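Lindine project: progress note for March

Hello all, a quick round-up of where we've got to since the last note. The short version is that we're a bit behind on carrying and well ahead on everything else!

We now have 3651 recorded examples in the store, and 1618 of them have been checked and labelled. The checking is slower than I'd like (it's mostly me with a mug of tea and two screens), but the Rutlow labelling tool has had its update and the afternoons go a lot quicker now that it stops losing my place.

Shared carrying is the big job this month. A person takes one end of a table, the robot takes the other, and we record the lot – arms, legs, head sensor, room camera. We've done 50 good runs so far. I threw out 13 more where the two ends got out of step, then changed my mind and put them in a folder of their own, as the Drumum team would like some bad examples to train against.

Two things I'd like a decision on. The first is the cable, which someone has to keep an eye on the whole time, and I'd love a bit of money for a proper overhead run. The second is more people: the examples all lean towards how our own little group lifts things, and we need taller, shorter and clumsier carriers than us.

Next up is turning corners with the table, then the Kiss doorway trials if the frame arrives in time. I'll send the new totals once the checking catches up.

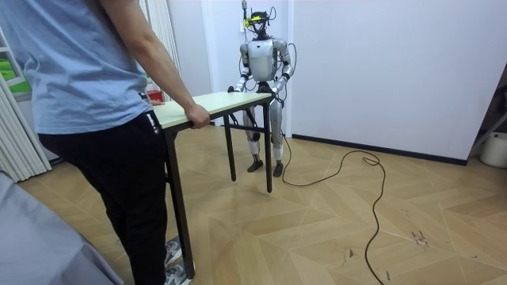

Shared carrying, one person and the robot at either end of the folding table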